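Nolley Equipment Reuse Board
Forum: Desktop Teardown and Parts Recovery
Topic: Order of removal for mid-size towers

tallesano_bench
Posts: 1366
The draft work instruction for desktop towers is open for comment until the end of July. Section 2 currently directs the technician to remove the expansion card first, then the drives, then the power supply, and to leave the processor in its socket until the board is out of the case. Members are asked to state whether this order agrees with practice at their own sites. Please refer to the interior of the unit in your reply where it helps. 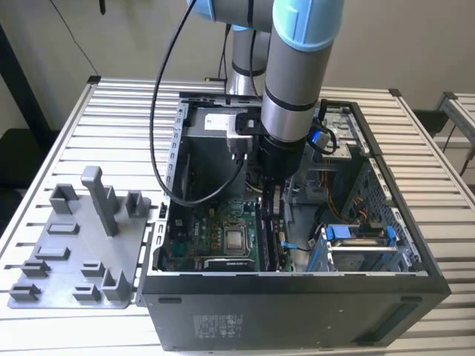 The processor step has produced the most correspondence so far. Several sites lift the processor while the board is still mounted, on the grounds that the case holds the board steady. With the tower on its side and the interior open, as on our bench, the silver processor in the middle of the green board is easy to reach, and the writers have a point. My own preference is to keep the draft as it stands. A board that leaves the case with its processor seated can go directly to the test shelf.

uysal_intake
Posts: 12
Our site does not support the draft order. We take the drives first in every case. A drive may hold personal records, and the intake form requires that it be logged before any other part is touched. The expansion card can wait.

N. Polat
Moderator
The comment from uysal_intake is noted. For the benefit of newer members, the logging requirement applies to the drive leaving the building. It does not fix the point in the teardown at which the drive is removed. Sites may set a stricter rule locally.

uysal_intake
With respect, a stricter local rule is difficult to maintain when the shared instruction says otherwise. New staff follow the printed sheet. I would ask that the order be changed for all sites.

stesier_parts
Posts: 1000
We have no objection to drives first. Our concern is the cabling. Section 2 says "disconnect all cables" and gives no further detail. The orange and red cables in this type of tower run down through the middle of the case toward the drive area, and they should be released at both ends before the drive is moved. We have received connectors with the housing pulled off the wires.

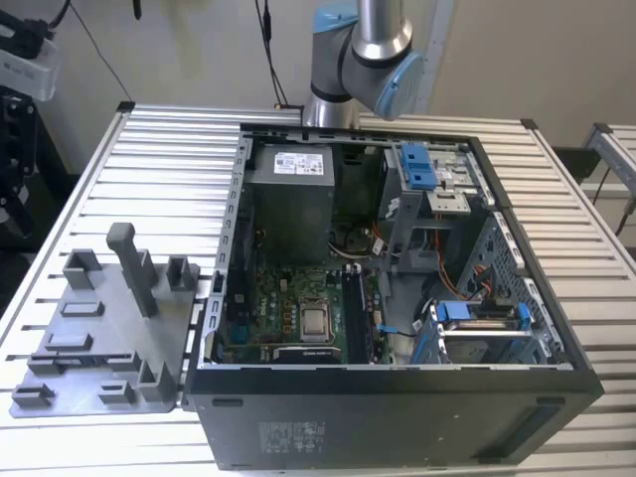 Tower on its side, panel removed, with the blue drive clips at lower right.

tallesano_bench
The cabling comment is accepted and I will add a separate line for it. On the drives, I remain of the view that the card should come out first – it gives the technician more room for both hands. I am prepared to be outvoted.

stesier_parts
The card is at the edge of the board and the drives are on the other side of the case. We have not found that one obstructs the other.

N. Polat
Moderator
Both orders will be listed in the revised draft, and each site may return its preference by reply. Please keep further comments on the processor step in this thread. Questions about labels and storage bags belong in the Packing forum.

Nazmiye Polat
Nolley Equipment Reuse Board

uysal_intake
Drives first, for the record. The cabling line should appear above either option.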